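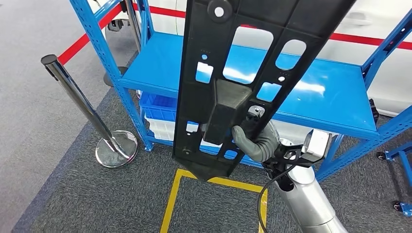
Tag der offenen Tür bei Huvarix in Drurberg

Freitag, 29. März 2019

Schon im Februar hatte ich mir den Termin dick in den Kalender geschrieben, und dann hätte ich ihn fast verpasst, weil der Shuttle vom Bahnhof in Rillildale natürlich genau vor meiner Nase abgefahren ist. Egal, ich war dann doch noch rechtzeitig zur Vorführung da! Wer nur wegen der Roboter hier ist: Die große Fassung vom Bild gibt es wie immer auf Anfrage, schreibt mir einfach eine Mail.

Zum Bild

Der Greifer hat das schwarze Kunststoffteil an der rechten Kante, und zwar mit richtigen Fingern, grau und gummiert, mit runden Gliedern. Ich hatte ja mit Saugnäpfen gerechnet (so kannte ich das aus der Verpackung) und stand erst mal ziemlich verblüfft da. Dahinter das blaue Regal und noch weiter hinten das weiße Auto hinter dem roten Absperrband.

Was mir beim Sortieren zu Hause erst aufgefallen ist: wie viele Rippen und Löcher so ein Teil hat. Von vorn am fertigen Auto sieht man davon ja nie was. Und der Klotz, der in der Mitte vorsteht, wirft einen schönen Schatten, da freut sich die Hobbyfotografin. Unten auf dem Teppich klebt eine gelbe Markierung, die Spitze hängt knapp darüber.

Drumherum

Die Vorführung lief in Halle 2, und es war voll! Am Eingang hieß es, 400 Leute hätten sich angemeldet, und gefühlt standen die alle gleichzeitig vor mir. Ich bin dann einfach zur zweiten Runde noch mal hin, da kam man viel besser ran. Erklärt wurde ganz viel über Greifkräfte und darüber, wie so ein Arm lernt, ein großes, sperriges Teil zu halten, ohne dass es verkantet. Die Hälfte habe ich verstanden, die andere Hälfte habe ich mir aufgeschrieben und kann jetzt meine Schrift nicht lesen.

Nebenan hatte Atinga einen Stand mit Kaffee und Streuselkuchen, sehr guter Streuselkuchen übrigens. Da bin ich dann auch hängen geblieben und habe den Vortrag über Fördertechnik komplett verpasst. Falls jemand von euch drin war: Gibt es die Folien irgendwo?

Praktisches, weil letztes Mal so viele gefragt haben: Eintritt war frei, Parken auf der Wiese hinter dem Werk, und fotografieren durfte man überall vor der Absperrung. Blitz lieber auslassen, das Regal glänzt wie frisch poliert und die Deckenlampen spiegeln sich sowieso schon darin.

Nächste Galerie kommt nach Ostern, dann wieder mit Dampfloks.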